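Acta de la reunión de septiembre: ¿pueden ya las máquinas con las tareas de casa y de taller?

Asistentes: Uriel Leiva, Anong Chantharasri, la gente de Zatberg (dos personas, conectadas a distancia) y yo, que tomo notas y por eso esto va escrito a mi manera. Si alguien prefiere un acta seria, que se ofrezca para la próxima, ¡yo encantada!

Empezamos a las 10:15 porque el enlace de Zatberg no abría.

1. Acta anterior

Aprobada. Anong pide que se corrija el nombre de la cuenta: es Fragkou, con ka, y yo lo había puesto con ce tres veces. Corregido.

2. Recoger y guardar

Aquí se nos fue casi toda la mañana. Uriel traía la cuenta de intentos del proyecto Gundilska: 1.075 hasta ahora, sobre los 2.000 que nos comprometimos a hacer. Va con retraso, pero menos del que yo me temía (yo iba a la reunión preparada para una bronca, la verdad). La tarea es la que tenemos todos en el cajón de la cocina: cosas sueltas por ahí que hay que meter en un recipiente. Anong insistió en que dejemos de llamarla "tarea fácil" en los informes, y le doy la razón. Un niño de tres años lo hace cantando, pero cada objeto tiene su forma y su manera de caer, y una figurita tumbada se agarra de otra forma que una de pie.

Pasamos un rato largo con el asunto de los objetos que se tocan. Uriel sostiene que ahí es donde se nos va el tiempo, porque la pinza tiene que meter un dedo donde apenas cabe, y propone separarlos primero con un empujoncito. Anong no lo ve: dice que en una casa de verdad las cosas están amontonadas y que, si las separamos siempre, estamos ensayando otra cosa.
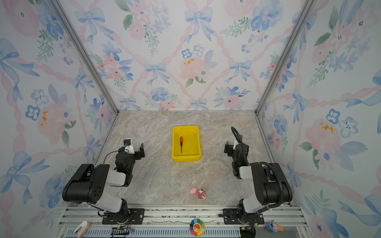

Punto 2. El destornillador, en la cubeta amarilla; el cerdito y la otra figurita, todavía en el suelo.

Desde Zatberg preguntaron por qué mezclamos juguetes con herramientas. Pues porque así están los cajones de media humanidad, el mío el primero (el otro día encontré una pila y un dado dentro del guante del horno). Uriel lo explicó mejor: con el destornillador importa también cómo queda colocado, por si luego hay que volver a cogerlo, y con un juguete eso da bastante igual. Lo apunto porque en el informe de primavera no quedó claro.

Mi opinión, que consta porque me la pidieron: para recoger un cuarto infantil con calma, mientras una está en otra cosa, yo ya lo querría en casa. Para hacerlo con prisa y visitas en la puerta, ni de broma. Anong se rio pero pidió que constara también que ella no lo querría en ninguno de los dos casos hasta que alguien le enseñe qué pasa cuando hay un calcetín de por medio.

Acuerdo: se harán 2 tandas, una separando antes los objetos y otra sin tocarlos, y se compararán. Se encarga Uriel.

3. Taller de Canport

Canport quiere saber si esto le sirve para devolver herramienta pequeña a su sitio al final del turno. Quedan 6 preguntas suyas por contestar y casi todas son de tiempos. Yo soy partidaria de decirles que hoy una persona va más deprisa, y ya está, ¡que no se enfada nadie! Uriel prefiere esperar a las tandas del punto anterior antes de poner nada por escrito. Anong propone ir a ver el taller, que desde aquí estamos imaginando demasiado, y en eso coincidimos todos.

Acuerdo: Anong escribe a Canport para pedir la visita. De momento no se promete ninguna fecha.

4. Ropa doblada

No dio tiempo. Pasa a la siguiente reunión, otra vez.

5. Ruegos y preguntas

Zatberg pide que les mandemos los documentos antes y no durante. Uriel pregunta quién tiene la llave del armario de arriba. La tengo yo, la devuelvo mañana.

Se levanta la sesión a las 12:40.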